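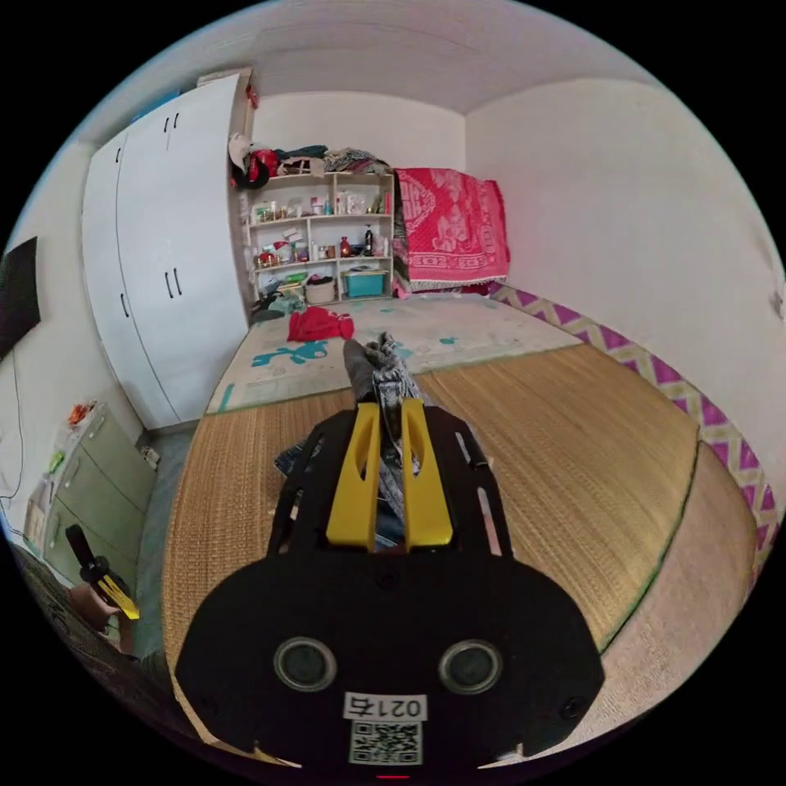 Demonstrating a folding task by hand is the most direct way to teach it to a robot, and it requires no programming knowledge on the part of the demonstrator. This page sets out the procedure used at the Vurnstead training office for garment work with hand-held grippers. Demonstrations are recorded in ordinary homes, on whatever surface the household uses. A straw mat on a raised platform is suitable, provided the garment can be reached without leaning. One garment is handled at a time, and any others are left further back on the platform.

Before starting

Check that the label on each gripper matches the entry on the session sheet. Open and close the fingers fully 8 times. Wipe both lenses with a dry cloth.

Recording a demonstration

1. Place the garment in a loose heap. Do not smooth it out beforehand.
2. Hold the gripper still above the garment for a moment, then begin recording.
3. Approach slowly and close the fingers on an edge or hem. Thick fabric such as denim should be taken near the fold.

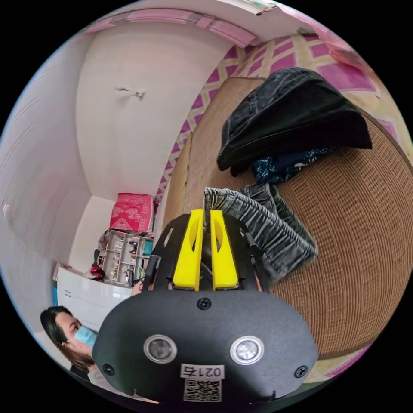 4. Lift only as far as is needed to free the cloth, then lay it down and release. Fingers should open completely before the gripper is moved away.
5. Where two grippers are in use, keep them apart except when both are holding the garment.
6. Stop recording once the garment is folded. Return it to a heap before the next attempt.

A dropped garment need not end the recording - pick it up with the gripper and continue. Recordings in which a bare hand touches the cloth should be marked and set aside.

Each task requires 100 accepted demonstrations. A session should last about 30 minutes, followed by a rest. Questions may be sent to Nga Khương at the training office.

Last revised October 2024

Search this site Enter keywords Go

Comments (2)

Tô: Does step 1 apply to socks as well?

Drunau: We found step 5 the hardest to keep to. More practice with sleeves would be welcome.

Related pages
Naming and storing recordings
Remote control of the Wisby arm: first session
Care of gripper fingers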